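Part 4: Hanging the curtains on your Driltari track

If you've followed me through Part 3, the track is up, it's level, and you've tugged on it hard enough to trust it. Good. Now comes the bit I enjoy, which is getting the fabric on. Set aside an evening for this. I usually start after dinner and I'm done before bed, but I've hung a lot of curtains by now and I don't iron as carefully as I should.

This part covers the Driltari ceiling track with the standard gliders, and a sheer panel with a pleat tape sewn along the top. If your curtains have grommets or a rod pocket, skip to Part 6, because nothing here will help you!

What you need

The panel, with its tape already sewn on
The bag of gliders that came with the track
Curtain hooks (plastic is fine for sheers, I use metal for anything heavier)
The two end stops
A stepladder that doesn't wobble
Straight pins and a tape measure
A soft pencil
A pillowcase or clean bedsheet for the floor

Note: Your end stops are in the little bag with the wall plugs, and lots of people throw that bag out with the box. Check before the trash goes out. If they're gone, a small binder clip will hold things for a week while you order more.

Before you climb up

1. Wash the panel first if it's linen or part linen. I know, it's brand new and it looks lovely folded. Linen shrinks, and it shrinks most the first time, and you really want that to happen before you hem. Cool water, gentle cycle, no dryer. The Fela panels I put in my own front room lost a good bit of length in the wash, and I was very glad I hadn't cut anything yet.

2. Hang it over a door or a shower rod while it's still damp and pull the wrinkles out with your hands. Go down each side edge first, then the middle. If you do this well you can get away without an iron.

3. Lay the sheet on the floor under the track. Sheers pick up every speck of dust and drywall you left behind in Part 3.

4. Lay the panel face down on the sheet and find the cords at both ends of the tape. Knot them together at one end. Leave the other end loose, that's the end you'll pull.

Caution: Don't cut the loose cords, ever, even once the curtain is up and looking perfect. You'll need to let the gathers out to wash it, and with the cords trimmed short the tape is useless. Wind them up and tuck them behind the tape with a safety pin.

Gathering

5. Hold the loose cords in one hand and push the fabric along with the other. Go slowly. I work from the knotted end toward me and stop every so often to even things out. Sheers gather very fast compared to heavy cotton, and if you yank you get one big lump in the middle and a flat stretch at each end.

6. Measure the gathered top against your track. You want it a touch wider than the space it has to cover, so the curtain still has some wave in it when it's closed. A sheer that's stretched flat looks like a bedsheet somebody tacked up.

7. Tie the loose cords in a bow. A bow, please, no double knots - you'll thank yourself at laundry time. 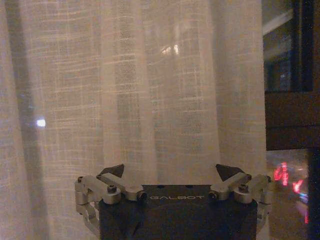 How full to make it is up to you, and I go back and forth on it myself. Open weaves look best to me at double fullness, meaning the flat fabric is twice as wide as the track. Tighter voiles can take more. If you bought a ready-made pair and the packet doesn't say, measure one panel flat, double it for the pair, and divide by your track length. Anything under one and a half is going to look skimpy, and I'd add a third panel before I tried to stretch it.

8. Put a hook in the tape at each end, right at the very edge. Then put one in every 6 inches or so in between, if your tape has pockets there. Most tapes have two or three rows of pockets. For a ceiling track use the top row, so the fabric starts as close to the track as it can.

Note: The Dufour hooks sold in the same aisle look the same as the Driltari ones, and they do fit the tape, but the curved end is a little fatter and it sticks in the glider eye. I tried filing them down. Don't bother, just get the right ones.

Getting it onto the track

9. Slide the gliders into the open end of the track, one for each hook. Put in one or two extra, because adding a glider later means taking the end stop off again, and that screw is tiny.

10. Fit the end stop and tighten it with your fingers only. You'll do it properly in step 13.

11. Drape the panel over your shoulder, the way you'd carry a sleepy toddler, and climb up. It's a lot easier on your arms if the ladder and your shoulder take the weight while you hook. Start from the end stop and work toward the middle of the window.

Caution: Move the ladder. Really, get down and move it. I've leaned out for one last hook and it cost me a lamp and a very sore elbow. If you can't reach a glider with your elbow bent, you're too far away.

12. Once every hook is in, climb down and pull the curtain open and closed a few times. It should run without catching. If it sticks in one spot, look for a glider that's gone in sideways. If it sticks at a joint in the track, go back to the connector section in Part 3, where the fix is a quarter turn on the small screw.

13. Tighten the end stop with the screwdriver. Snug is enough. The housing is plastic and it'll crack if you lean on it.

Letting it drop

Please don't hem yet! I know the bottom looks uneven and you want to be finished. Leave it for a few days with the window opened and shut the way you normally would. Loose weaves grow under their own weight, and they don't grow evenly, so a hem you pinned on the first evening can be brushing the floor on one side by the next weekend.

14. After it's had its rest, mark the hem while the curtain is hanging. Measure up from the floor in several places, because floors are liars, and make a tiny pencil tick at each one. I like sheers to clear the floor by half an inch. Some people want them to puddle, and that's pretty until you own a vacuum or a cat.

15. Pin along your marks, stand back, and look at it from across the room in daylight. Then look again at night with a lamp on. Pins you can't see at noon show up nicely after dark.

16. Take the panel down, press the fold, and sew it by hand or with a long machine stitch. If the weave is very open, follow one of the horizontal threads in the fabric as your guide and the hem will come out straight almost by itself. For extra weight at the bottom, feed the Wernolach bead cord through the hem before you close the ends.

17. Hang it again, dress the folds with your hands from top to bottom, and tie them loosely with a strip of scrap cotton overnight. They remember the shape surprisingly well.

If something looks off

The curtain droops between hooks: you need more hooks. Add one halfway across each droopy gap and an extra glider to match.

There's a gap at the wall: put the last hook into the fixed eye on the end stop, so the edge can't travel.

The two panels don't meet: let the gathers out a little on both of them, the same amount each side. Undo the bow, ease the fabric along, and tie it again.

You can see in from the street after dark: yes, with a sheer you always will, once the lights are on indoors. Part 5 covers adding a second track behind this one for a lined curtain or a blackout, and it uses the same brackets, so you won't be drilling new holes if you bought the double ones.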